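How to Read a Game Company's Patent Application Without Getting Fooled

2018-02-19, by Morven Cowie

I love patent filings. There, I said it! Most of my friends spend their evenings playing games and I spend mine squinting at drawings of controllers that may never exist. If you've ever seen a headline like "New console controller leaked in patent" and wondered how anyone got from a dull legal document to that, this guide is for you. You don't need a law degree, just some patience and a big mug of something.

Start with the front page

Open the filing and look at the dates first. There are usually two that matter: the filing date and the publication date. Applications normally stay private for 18 months after the earliest filing, so the shiny new idea you're reading is already a year and a half old. I once got wildly excited over a folding handheld, wrote 957 words about it, and then noticed the filing date was older than the handheld the company already had in stores. Check the dates!

Next, look at the kind code, the letter and number tacked onto the end of the document number. On US documents, A1 means a published application. B1 or B2 means a granted patent. So many news posts mix these up. An application only tells you that somebody asked.

Skip to the drawings

The figures are the fun part, so go ahead and enjoy them first. Every part in a drawing has a reference number, and those numbers are explained in the detailed description. Say you see 309 pointing at a bump on the back of a controller. Use your browser's search to find every "309" in the text, and you'll soon know if it's a trigger, a speaker or just a screw cover. (My best find ever was a "mystery sensor" on a pad from Wultasmont that turned out to be the strap loop. Still proud of that one.)

Remember that the drawings aren't product designs. They're there to explain an idea, and the final thing can look completely different.

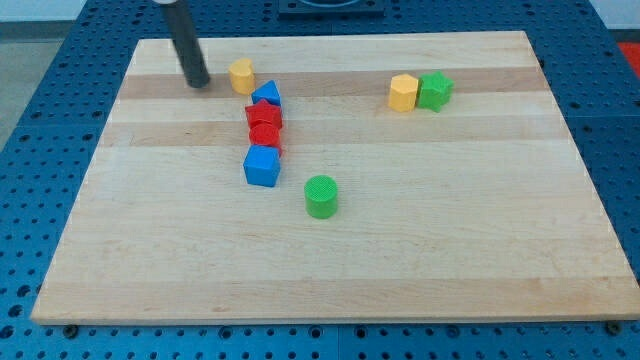 Elspeth Forsyth wrote in to say she reads the claims before she even glances at a drawing, as the pictures put ideas in her head that the claims don't back up. She has a point, and if you're a careful person you may like her order better than mine.

Read claim 1, slowly

The claims are the numbered sentences at the end. They set out what the company wants to own, and claim 1 is often the broadest. It will be one enormous sentence. Copy it into a text file and hit Enter after every semicolon. Suddenly it reads like a parts list!

I tried this with a Mikby filing that had 16 claims. The drawings showed a robot pet, a dance mat and a helmet, and every gaming site went with the helmet. Claim 1 was for a way of pairing two wireless devices by tapping them together. The helmet wasn't in the claims anywhere.

Claims that start "The device of claim 1, wherein..." are dependent claims. They add detail to an earlier one. Skim these for juicy specifics like battery placement or the number of buttons.

Watch for "in some embodiments"

You'll meet this phrase over and over. It means "we might do it like this, or we might not." Lawyers pack the description with every version they can think of, so a single mention of a toothbrush doesn't mean your next console comes with one. I put a question mark beside each of these in my notes.

Look for family members

Search the inventors' names and see what else they've filed. If the same people turn up on four or five related filings, somebody is putting real hours into the idea. When I was following Lano's motion controller, the inventor search led me to a second filing on the charging dock, and that one had much better drawings.

Write it up fairly

If you post about your find, link to the document, give the number and the filing date, and say whether it's an application or a grant. Quote claim 1 or put it in your own words. Then guess away, as long as readers can tell which bits are guesses. And send me the link, please, I want to see what you dig up!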